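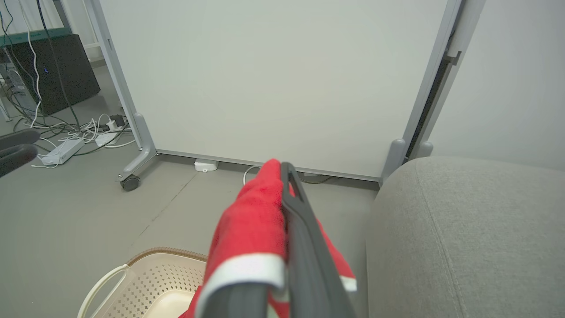
Towel into basket: how many episodes per towel?

stodwood_7
We have 80 episodes with the red towel and want 100 before we train. Should I change the towel now or finish first?

miltard
Change now. If every example has the same red cloth and white stripe, the policy may learn the color.

clestov_lab
I do not agree. Finish the 100, train, look at the failures. We mixed 4 towels too early and could not understand what was wrong.

miltard
Then at least move the basket between episodes. Is it always at the left?

stodwood_7
Until now, yes. I will move it for the next ones and keep the towel.

clestov_lab
Please write the basket position in your notes also.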